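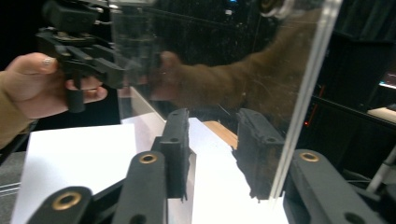

LULTLOW PARISH COUNCIL

Minutes of the Meeting of the Footpaths and Open Spaces Working Group held on 01/03/2019 in the Reading Room, Lultlow

Present: Five members of the Council and the Clerk. One member of the public attended for item 4.

1. Apologies
Apologies were received from the representative for Borncombe and were accepted.

2. Minutes of the previous meeting
The minutes were approved and signed, subject to "Luseck Lane" being corrected to "Luseck Road" in item 6.

3. Matters arising
The replacement finger post at the Borncombe turn had been delivered and awaited fitting. The Clerk had written again to the County regarding the blocked culvert and had received an acknowledgement only.

4. Footpath between Lultlow and Luseck
The member of the public reported standing water near the second stile and asked whether the path could be raised. It was noted that the length affected was 40 metres. The Clerk had obtained a quotation from Frandsen for stone surfacing in the sum of £2284 excluding VAT. The budget for the year allowed for up to £2000.
RESOLVED: that Frandsen be asked to price the work without the new handrail, and that the landowner's written consent be sought before any order is placed.

5. Recreation ground
The spring inspection of the swings was still to be arranged. Members agreed that the hedge on the Borncombe side should be left until August. An invoice of £387 for repairs to the gate was approved for payment.

6. Dog bins
A request for a further bin at the Luseck end was considered. Members were not in favour at present, given the cost of emptying. The Clerk would reply to the resident.

7. Correspondence
A letter concerning parked cars by the allotments was noted and referred to full Council.

8. Date of next meeting
To be confirmed by the Clerk.

The meeting closed at 8.50 pm.

Signed ........................ Chairman

© Lultlow Parish Council | Contact the Clerk | Accessibility | Back to top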